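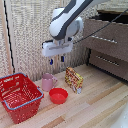 Figure 1. A mug and a snack package.

Do Break-Time Snacks Help Students Study?
Folasade Osagie and Zoltán Oláh

Our study guide says that a hot drink and a small snack every hour "keeps the mind sharp." It gives no source. We wanted to know if the claim holds up, and after one term of work we still doubt it.

We asked 14 students to keep a diary through November. Each wrote down what they ate or drank on a break, how long the break lasted, and how many pages they read afterward. Esi Arthur helped us turn the diaries into a table.

On snack days the group read more pages. That sounds good until you look at who was snacking. Most of the extra pages came from Sena, who was reading a novel for class and finished it in that stretch. Take her diary out and the gap almost closes. Two others filled in several days at once from memory, so we don't trust their numbers much either.

We also read a leaflet from Vosska that promises better focus from its oat bars. The leaflet mentions a survey of 2000 people -- but never says what they were asked, or what they were compared with.

Break length may matter more than food. People who ate also sat down longer, and our diary page had no way to pull the two apart. A second round would need fixed breaks and the same reading for everyone. Kristóf Nyitrai has offered to redo the diary page before then.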